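The kitchen with no top cupboards

I took the wall cupboards down in March, on a whim, with a screwdriver that was slightly too small and a cup of tea going cold on the draining board. By ten in the evening there were eight doors stacked in the hall and a row of holes in the plaster, and I was sitting on the floor wondering where on earth the colander was going to live.

I'd been thinking about it for ages, mind you. I grew up in a house where every cupboard was full to the front and you opened the one above the kettle with a hand up, ready to catch whatever came out. My mother called it the landslide. When I moved into my own place I did exactly the same thing, only with nicer jars! I had three graters. I had a fondue set, still taped shut, from a cousin's wedding (not even my wedding, I think it was a spare).

What pushed me over the edge was a bag of lentils. I'd gone out in the rain to buy some, came home, made the soup, and when I went to put the rest away I found two bags already there behind the icing sugar. One of them was old enough to have come with me from the last flat. I stood there holding it and thought, right, this is silly.

So, the budget. I gave myself £1,430 for the whole kitchen, which was what I had left after the boiler, and I promised I wouldn't touch the credit card. Friends told me that wouldn't buy a decent sink. Well, the sink was £55, from a reclamation yard behind the Clitero bakery, and it's got one small chip at the back that I've grown rather fond of. The man there wrapped it in an old curtain for me and I had to drive home with the passenger seat pushed right back and the belt round it.

The shelves took longer. I wanted one long plank along the window wall, for plates and bowls and the things I use every single day, and I had a picture in my head of how it would look that no shop seemed to share. I ordered a set from Balladetti and sent it back — lovely wood, but the brackets were enormous, like something holding up a railway bridge. In the end I got a plank cut at the timber merchant's on Rudd Lane, and the lad there rounded off the front corners for me without my even asking. 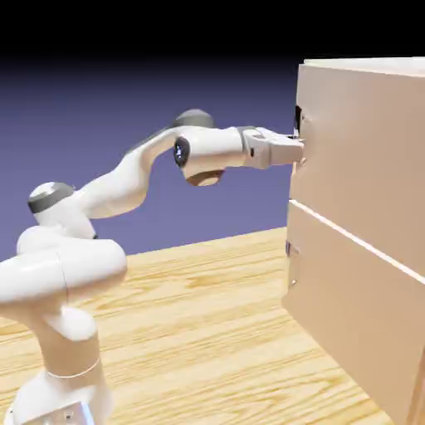
Firdevs Ağca
Homes columnist

Now, the big question everybody asks when they come round. Where does it all go? And the answer is that most of it went away altogether. I gave the graters to my neighbour's daughter, who was off to college, and the fondue set went to the school fair, where I'm told it caused a bit of a fight. The dried food lives in one tall cupboard by the back door, and if it doesn't fit in there then I don't buy it until something's been eaten. That's the only rule I have, and I break it at Christmas.

I won't pretend it's all been bliss. Open shelves get greasy, and anyone who says otherwise doesn't fry onions. I wipe the plates nearest the cooker before I use them, which my sister finds hilarious. I also hadn't thought about the noise. Cupboards soak up a lot of sound, it seems, and for the first few weeks the kitchen rang like a swimming baths every time I put a pan down. A rag rug and a proper curtain sorted most of that.

And the wall! Oh, the wall. Behind the old units I found four layers of paper, and the bottom one had little brown teapots on it. I wanted to keep it so badly. I spent a whole afternoon with a damp sponge trying to save a piece the size of a tea towel, and what I got was a piece the size of a postcard. It's in a frame by the light switch now. The rest I painted in a Skasik limewash, a sort of chalky off-white, and it took three coats where the tin said two. Do buy the extra tin at the start, or you'll be like me, back at the shop in your painting trousers five minutes before they close.

If you're tempted, my advice would be to try it out first. Take the doors off one cupboard and leave them off for a month. Put them under the bed, don't throw them out. You'll find out quite quickly whether you mind looking at your own cereal. A friend of mine did this and had the doors back on in a fortnight, perfectly happy, and she's never had to fill a single hole. It costs nothing but a bit of time with the screwdriver — a bigger one than mine, please.

I've had the odd wobble myself. There was an evening when I had almost 200 biscuits to ice for a christening and nowhere to put a tray down, and I'd have given anything for a nice deep cupboard to shove the toaster in. It went on the stairs in the end, along with the bread bin and the fruit bowl, and it stayed there till the next morning, when I fell over it.

But I've only bought lentils once since. They're in a jar by the back door, and I'm having them tonight with the last of the carrots.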